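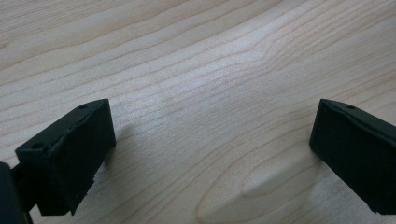 Figure 4. Start position: fingers open over a bare tabletop.

4. Recording your first demonstrations

Now for the fun part! Everything the Pukero learner knows about picking things up will come from your own hands, so take your time and enjoy it.

1. Clear the table. A wood grain background is fine.
2. Hold the gripper over the table with both fingers in view and nothing between them.
3. Press Record and hold still until you hear the tone.
4. Move in, close the fingers on the object, lift it and set it down in a new spot.
5. Open the fingers all the way, back off and press Stop. Keep each take under 15 seconds.
6. Move the object and go again – new angle, new corner of the table, whatever you like.

Note: Variety really pays off. Tomos Parry trained our sample cup task on 800 takes, and the ones that started from odd angles helped a lot.

Note: Fumbled a grasp? If you recovered, keep the take. Tag it "retry" in the session list.

CAUTION: Keep your free hand away from the fingers while they close.

CAUTION: Do not adjust the camera mount in the middle of a session. If it gets bumped, stop and repeat the calibration in Section 3 before you record again.

After 45 takes, upload the session and start a new one. Uploading is covered in Section 5.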